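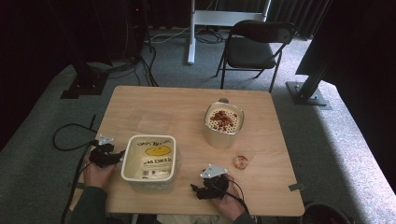 Kitchen Containers, Old and Reused

The Skarncombe gallery collects everyday food containers, the kind that stay in a cupboard long after the first contents are gone. Entries are grouped by shape and the notes are kept short. Click a heading to return to the main list.

Rectangular tub
White plastic, with rounded corners and a raised rim. Tubs of this kind are used for margarine or spread. The printing is black, with a yellow oval that looks like a smiley face. The sides let a little light through.

Cylindrical container
Cream-colored, with a tan rim and a small gray tab at the back. A white disc with a regular grid of small holes sits near the top. The red-brown pieces heaped in the middle of it look like dried tomato or chili flakes.

Small cup
Clear plastic, nearly transparent, with some reddish residue at the bottom. Shown next to the cylindrical container.

Table
Light-colored wood with a fine grain and rounded corners, on gray carpet.

Notes on the collection
The list was started in 2000 and is updated every February. Containers with lids are on page 2, glass jars on page 3. The Flanagan tins have their own page and are not repeated in this section. Entries marked Zurura were moved over from the old site and may still have short captions.

Back to gallery index
Next: Containers with lids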